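# Tramance Handheld Gripper Pair

Sold by Okoro, in pairs, to people who have already priced a robot arm and would like to sit down for a minute.

The Tramance is a left and a right gripper you hold in your own hands. You do the chore, the markers on top get tracked, and the recordings go to whatever you're training. The arm can come later, when the budget does.

**Price per pair:** $700
**Spare marker cube:** $35
**Spare finger set:** $90
**Lead time:** orders placed now ship in May

Finger sets come slim or curved, and you can mix them. The marker cubes are white with black square patterns and should be kept clean, a rule that lasts until somebody eats lunch at the bench.

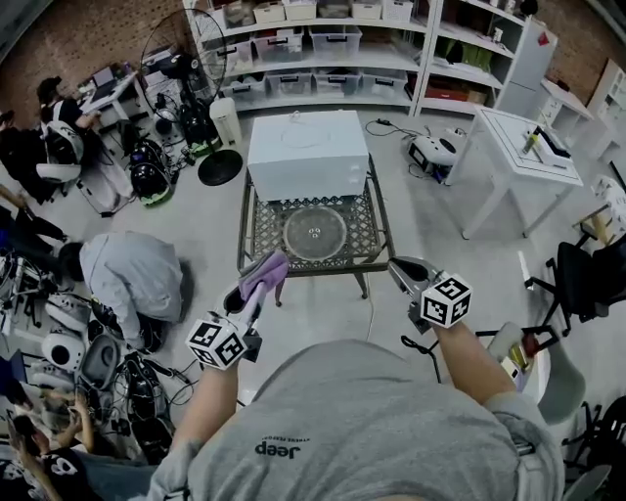 Budgeting for a pair is mostly budgeting for what goes around it. Buyers plan for the grippers and forget the furniture, the cables and the floor the cables will live on. You don't need much of a work surface. A low metal table with a box and a glass plate on it will do, plus a purple cloth to pick up, and you probably own most of that already. Put money into shelving and clear bins before you put it into a second pair. Everything you record has to be stored somewhere, and so do the cloths.

## What you'll need to add

- Cameras and mounts (we don't sell them, and we've stopped pretending we might)
- A computer with more disk than you think is reasonable
- Pilau, our recording software, free with any pair
- Chairs

## One pair or several?

Start with one. The Hulimgate bundle has three pairs and a carrying case, and it suits labs with three operators who all show up. If yours come in shifts, a single pair and a sign-up sheet will cost you less and cause the same number of arguments.

## Returns

Unused pairs can come back within 35 days. Used ones can't, and we can tell. Quote part number 1923 when ordering spare cubes, or you'll get fingers.

Prices last changed February 14, 2023. Shipping is extra.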